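Vondby Residents' Association
Minutes of the general meeting, 28 October 2020
Held by video link, with the usual delay while everyone found the mute button

1. Opening
The chair opened the meeting at 7.10 pm, and again at 7.14 pm with sound. A quorum was present. Two members attended as ceilings.

2. Previous minutes
The June minutes were accepted with one correction. "Public hanging" in item 6 should read "public hanging baskets". The secretary regrets the colour this lent to the gardening section.

3. Footpath on Okska Street
The council has replied to our letter of complaint about the footpath by thanking us for our interest in footpaths. Members felt this fell short of concrete, in both senses. The chair will write again, and will attach the first letter in case it helps.

4. Spare rooms and short stays
A long discussion was had on whether households letting a room should tell their neighbours first. One side held that it was common courtesy. The other held that it was nobody's business, and went on holding it for 25 minutes. A member from the Sial end of the street pointed out that small bedrooms are being fitted out with loft beds to make space for a desk, and that a room once good for storing a bicycle now counts as accommodation.

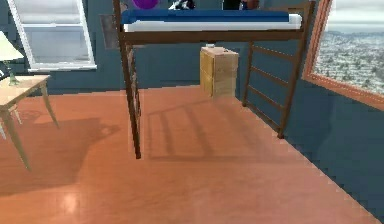

5. Money
The hall fund stands at $4,000. Income since the last meeting was $525, mostly from the plant sale. Spending was $277 on gutter repairs and $400 on the insurance excess for the gutter repairs. A member asked whether it would have been cheaper to leave the gutter alone. The question was noted and not enjoyed.

6. Flooring for the hall
The carpet in the hall is to go. No one spoke in its defence. The options were parquet, stone and vinyl, and the meeting took them in that order.

Parquet was favoured by those who dance and by one member who says he can lay it himself — he was thanked warmly and will not be asked. There was concern about chairs on castors marking the wood.

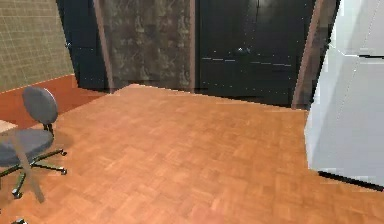 Parquet in a basket-weave pattern, with office chair.

Stone had fewer friends. It was said to be cold underfoot and hard on dropped crockery, of which the hall has a proud tradition. In its favour, dark marble with plenty of veining would hide most of what gets spilled at the Fetville trivia nights. 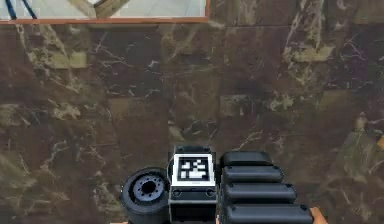
Dark brown marble, irregular square tiles.

Vinyl was described as sensible, and support for it collapsed. Moved that two quotes be sought for parquet and one for marble. Carried, with one abstention from a member whose screen had frozen in what looked like favour.

7. Other business
a) The lost casserole dish from the winter supper is still lost. Its lid has been found.
b) The noticeboard key is with someone. Would they please own up.
c) A request to paint the bus shelter a more cheerful colour was held over until we learn who owns the bus shelter.

8. Next meeting
To be advised by email, including to those members who say they never get the emails.

Meeting closed at 8.50 pm. Several members stayed on the call without realising it.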